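Drying and Holding Leaf at Small Scale – speaker notes
Dunleavy session, Monday, 20 minutes plus questions

Slide 1. Scope. Whole dried leaf only. Powder and cut leaf were covered in the Edus talk; refer people there.

Slide 2. Pan choice. Wide and shallow. Depth slows the center of the pile and the rim leaves go brittle first. Keep a margin of bare pan at the edge so the leaf can be turned without spilling.

Slide 3. Batch size. Golau runs used 50 g per pan, turned 3 times. Mention that Lura doubled the load and lost whole leaf to breakage. Do not go into the cost table unless asked.

Slide 4. Color. Olive to darker green is acceptable. Yellow or brown edges – note them on the sheet, do not sort them out at this stage.

Slide 5. Work surface. White paper under the pan, larger than the pan on all sides. Fragments show up against it. Leave the last slide up for questions.

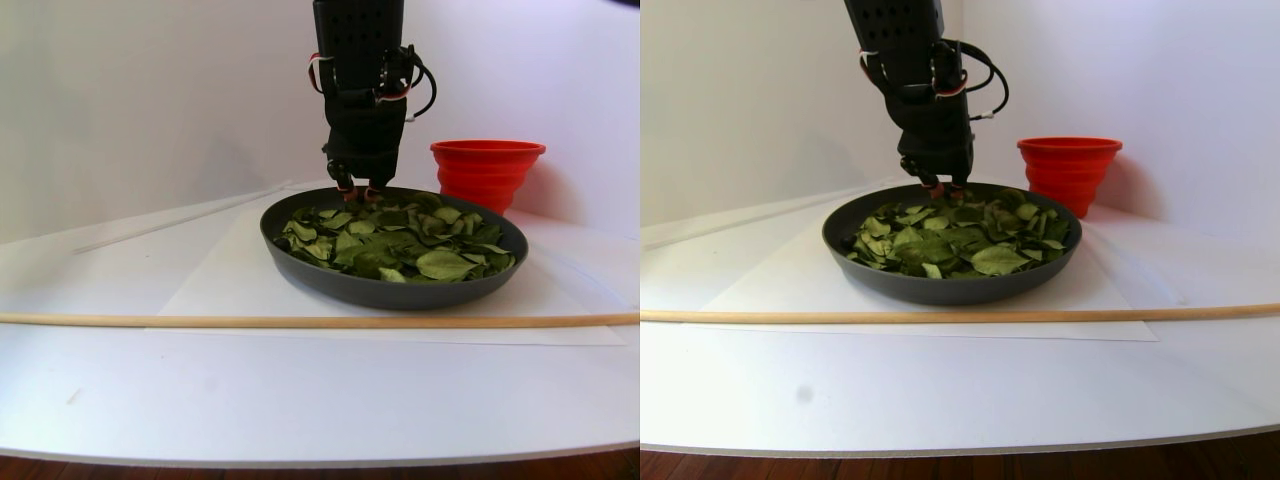
Dried whole leaf in a shallow gray pan on white paper, red collapsible cup behind. Two views.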